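Bench hand / table setter wanted - Sorthorpe workshop

Cimen is after someone careful for the test bench at our Sorthorpe unit. Part time, 8 weeks to start, could well be longer. Starts May.

Job is mostly laying out and clearing the table. Push buttons, small wooden blocks, a picture frame, bits and bobs. Layouts change all day so you need to read a plan and put things where it says. The marbled strip shows every fingermark - wipe down between layouts please.
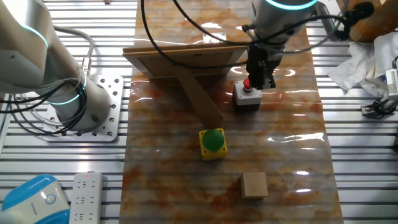 What you'll be doing

Setting out button boxes, frames and blocks from the sheet
Checking the buttons press and spring back
Wiping the strip, sweeping the slots in the metal table
Logging each layout (we're aiming for 200 by the end, so neat handwritting helps)
Putting it all back in the right tub at the end

Some layouts are tight. Frame stood up, buttons close by, and you can't knock one getting the other in. Steady hands then.

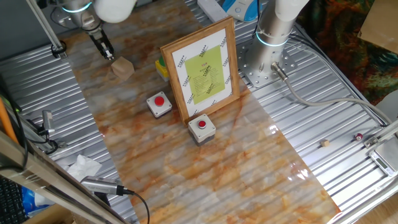 Framed card on the strip, red buttons in front, green one behind.

Who we want

Tidy, on time, happy doing the same thing again and again. No experience needed, Kanagaratnam bench training given in your first week. You'll be on your feet alot. Flat closed shoes only.

Simple layouts come first, while you get used to the sheets.
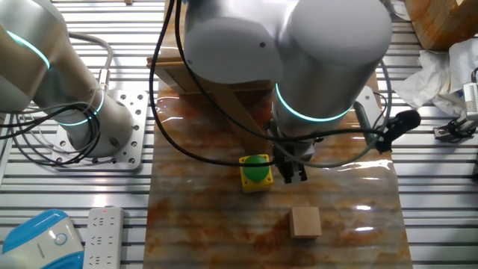

Green push button and a small wooden block.

Hours and pay

Mornings, 8 till 1. Paid weekly, rate on application. Free parking behind the Clollum building, bus stops outside.

To apply - short note and a phone number to the Cimen front desk, Sorthorpe. No CVs over 1 page. 7 places going, first come first seen.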